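Altuven Code (wrist-mounted cameras)

The Altuven Code is a voluntary code of practice for the use of wide-angle cameras mounted at the wrist or gripper of a robot arm. It covers how such cameras are fitted, what has to be kept clear of them, how people near the robot are informed and protected, and how the recorded pictures are stored. The code takes its name from Altuven, the town where its first version was drafted. It is maintained by the Utmont Robotics Forum and is used mainly by laboratories, training schools and small workshops. It has no legal force and does not replace national safety law or the instructions of the robot's manufacturer.

Contents
Background
Scope and terms
Structure
Camera fitting and field of view
Exposed mechanisms and soft objects
People in the working area
Handling of recordings
Checks and record keeping
Adoption
Criticism
See also

Background

Cameras at the wrist became common because they move with the gripper and give a close view of whatever is being handled. Many use a very wide lens, often called a fisheye lens, which produces a round picture with a dark surround. Straight lines bend toward the rim, and objects in the center look smaller and farther away than they are.

Early users wrote their own house rules, and these differed a good deal. Some dealt only with cable routing. Others dealt only with privacy and left out the mechanical side. The Forum collected the house rules of its members and found that the same incidents were being reported under different names: cloth drawn into a gear, a cable pulled tight at the end of a reach, a visitor recorded without notice. The first Altuven text merged these rules into one document.

Scope and terms

The code applies to any camera fixed to the last moving section of an arm, to the gripper, or to a bracket attached to either. Cameras on stands, ceilings or the robot's head are outside its scope, although the part on recordings may be applied to them by agreement.

Several terms have a set meaning in the text. The "own-body view" is the part of the picture taken up by the robot itself. The "handled view" is the part taken up by the object being worked on. The "room view" is everything else, including people, windows and furniture. A "guest" is any person in the room who is not operating the robot and has not been trained on it. An "operator" is the person who can stop the robot at once.

Structure

The current edition has 11 sections. The first sections deal with hardware and the later ones with people, recordings and paperwork. Each section opens with a short statement of purpose, followed by requirements marked "shall" and advice marked "should". A site that claims to follow the code must meet every "shall" item. It may depart from a "should" item if it writes down what it does in its place.

Changes are collected during the year and published each January. Spelling fixes and new drawings may be issued at other times.

Camera fitting and field of view

The camera shall be fixed so that it cannot rotate in its mount during normal motion. Adhesive tape alone is not accepted. The cable shall have a strain relief close to the camera body and enough slack for the full range of the joint, tested by hand with the power off before the first powered run.

The code does not forbid the robot's own body from appearing in the picture. A stable own-body view is treated as useful, as a change in it can show that the mount has slipped. The recommended method is to save one reference picture after fitting and to compare it with a new one at the start of each session. Fixed features such as screw heads, panel edges and gears are suggested as points of comparison.

Bright backgrounds receive a separate clause. When windows or lamps are in the room view, the near side of a handled object may turn dark and the far side of the room may wash out. Sites should set exposure for the handled object. They should not rely on the room view to judge whether a person is present, how far away the person is, or which way the person is facing. 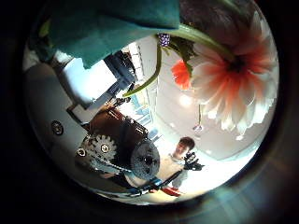
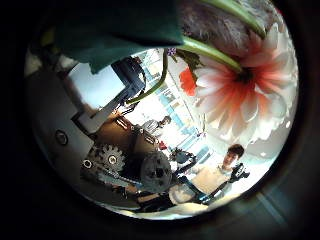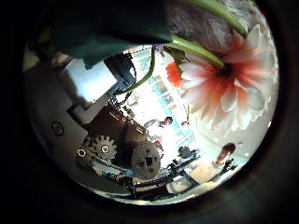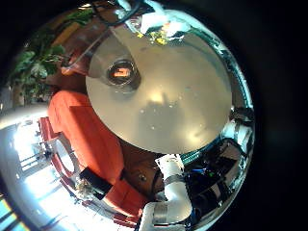

Wide-angle views from cameras at a robot's wrist or gripper, each with robot hardware in view. The first three include a large artificial flower and people in the room; the fourth includes a gray disc and an orange-red couch.

Exposed mechanisms and soft objects

This section is the longest in the code. It deals with gears, belts, chains and pulleys that can be reached from outside, and with soft or thin items brought near them. Cloth, artificial plants, string, hair, loose sleeves and lanyards are all named.

Where a cover is available from the manufacturer, it shall be fitted during work with soft items. Where none is available, or where it has been removed for maintenance or testing, the arm shall run at reduced speed, and the operator shall keep a hand on the stop control for as long as the item is near the open part. Items with long stems or wires should be held so that the loose end points away from the mechanism.

Decorative items are treated in the same way as work items. A flower or cloth placed on or near a robot for a demonstration counts as part of the load and has to be included in the check before the run. Items that cannot be secured should be taken away before the arm moves.

Cables are covered by a short list of requirements:

Cables shall not cross in front of a gear or belt.
Cables shall be tied at each section of the arm that moves on its own.
Connectors shall be placed where they can be inspected without reaching past a moving part.
Damaged cables shall be replaced. Repairs with tape are not accepted.

People in the working area

A guest shall stay at least 800 millimeters from any part the arm can reach while it is powered. The distance is measured from the farthest reach of the gripper, including anything it is holding. Floor marking is recommended in rooms where the robot stays in one place.

A person who photographs or films the robot is counted as a guest unless trained. The code notes that people looking through or at a camera tend to step forward to fill the picture, and it asks the operator to agree on a standing position with them before the arm is switched on. Photographers may come closer when the power is off and the arm has come to rest.

At least 2 trained people shall be present when guests are in the room: one to operate the robot and one to watch the guests. The second person may not be given another task during the run. When a robot has more than one arm, the watcher's attention is to be on the arm nearest to a guest, even if that arm is not being used.

Handling of recordings

Because a wide lens takes in much of the room, the code assumes that people will be recorded whether or not the work concerns them. A notice shall be placed at each entrance before recording begins. It has to state that the robot carries cameras, who keeps the recordings, and how a person can ask to have a recording removed.

Faces should be blurred before recordings leave the site. The code warns that automatic blurring may miss faces that are tilted, upside down, very small or stretched near the rim, all of which are common in wrist views. Sample checks by a person are therefore required. Screens, letters and whiteboards in the room view are subject to the same rule.

Homes and rooms furnished as living areas have an added clause. Windows, shelves and personal items can reveal where a recording was made or who lives there, and the owner of the space shall be shown a sample of the pictures before any are shared.

Checks and record keeping

The start-of-session routine is known as the Stergiou check. The operator inspects the camera mount, moves each joint through its range at low speed, tests the stop control, and compares the reference picture with a new one. The result is entered in a log with the operator's initials. Logs may be kept on paper or electronically.

If the camera has been knocked or removed, the check is repeated in full. Lens cleaning alone calls only for a new comparison picture.

Adoption

The Forum lists nearly 200 sites that have declared they follow the code. A declaration is made by the site itself, with no outside inspection. The Dillberg Training Center teaches the code as part of its operator course and publishes a shorter version for guests, printed on a single sheet.

Some suppliers refer to the Altuven Code in their manuals as suggested reading. The Forum does not approve or certify products.

Criticism

The most common complaint is that the guest distance is too large for small rooms. Supporters answer that the distance applies only while the arm is powered. Others have objected to self-declaration and asked for site visits, which the Forum has declined on grounds of cost.

The requirement for a separate watcher has also been disputed, mainly by small workshops with few staff. A proposal to allow a light curtain or floor scanner in place of the second person was discussed at Utmont and sent back for more work.

See also

End effector
Fisheye lens
Lockout procedure
Machine guarding
Privacy notice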